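4. What people leave on the bed: bedrooms as storage

I should say up front that I came to this question sideways. The Dogbe study was set up to look at sleep, and I was hired to code the bedtime diaries, which meant reading page after page of people telling us when they turned the lamp off. What kept catching my eye was the other stuff in the margins. People wrote about moving things. They moved the laundry, the mail, the kid's homework, a bag they meant to unpack, and only then did they get in. By the time I had read the first stack I was keeping my own list on the side, and Maysoun Khalaf, who ran the project, told me to quit hiding it and make it a chapter.

So this section is about the bed as a daytime surface. I'm using "surface" the way Ebenezer Osei does in his work on kitchens, to mean any flat place where objects wait for a decision. His counters fill up because they are close to the door. Beds fill up for a different set of reasons, and I want to go through the ones that came up most in our diaries and home interviews.

4.1 The made bed

I expected the messy beds to collect the most things. They didn't. In the interviews it was the people who made their beds every morning who talked at length about what ended up on top, and when I went back to the diaries I found the same thing. One woman in the Flurgate group put it better than I can: "Once it's flat, it's a table." She pulls the cover straight before breakfast and by lunch she has laid out her paperwork on it, along with her glasses and whatever she was carrying when she walked in. An unmade bed, she told me, is still a bed, and you wouldn't put your bills in it.

I love that quote, but I also want to be careful with it. People who make the bed may just be people who notice where things are, and a person who notices will write more in a diary. We had no way to pull those two apart with the data we had. Ewurabena Arthur suggested sending a second diary with a fixed list of prompts, and we did try that in November with a smaller group, but the prompts made everyone tidy up (several told us so!) and we dropped it.

4.2 Things that live there and things that pass through

Xiaoqing Li and I argued for a good while over how to sort the objects. Her first scheme had 3 groups and mine had 2, and in the end we used mine, mostly for the boring reason that we could agree on it when we coded the same pages separately. Residents are things that get moved off at night and come back the next day. Visitors are things that happen to land there once. A heating pad is a resident. A parcel is a visitor.

The trouble is that some residents have an official home somewhere else. Scissors belong in a drawer, and phone chargers belong by the outlet, and you can ask a person where the scissors go and get a quick, confident answer while the scissors are sitting on the pillow. I started calling these double-homed objects, and Solène Sabatier (who read a draft of this and was kind about it) thinks they deserve a paper of their own.

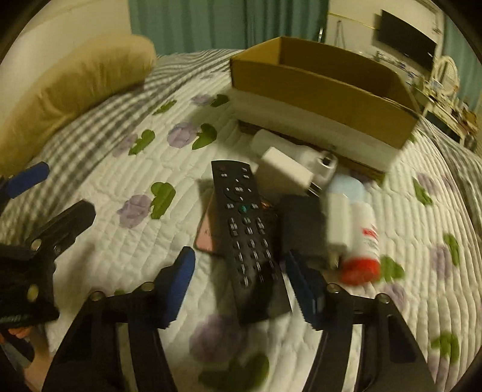 Figure 4. Remote control on a quilted bedspread.

Double-homed objects also tend to gather company, and this was the pattern I least expected to find. Diary writers seldom mentioned one of them alone. They would write "the remote and my papers" or "charger, book, the other book," as if the first thing down gave the rest permission. Figure 4 has a small version of this, with the remote resting on a pink card or booklet and a dark gray item next to it on the white cover. I coded plenty of diary entries that would fit it nicely. The order in which things arrive matters a lot for my argument, and for that I have to lean on what people wrote down during the day – a picture of a bed can't tell me which object got there first.

4.3 Clearing off

Nighttime clearing was quick and mostly sideways. Residents went to the nightstand, the chair or the floor on the near side, and very few went back to their official homes. A man in the Ziker group called the chair "the bed's waiting room," and I've borrowed the phrase for Section 5, where I follow these piles off the bed and look at what happens to the chair.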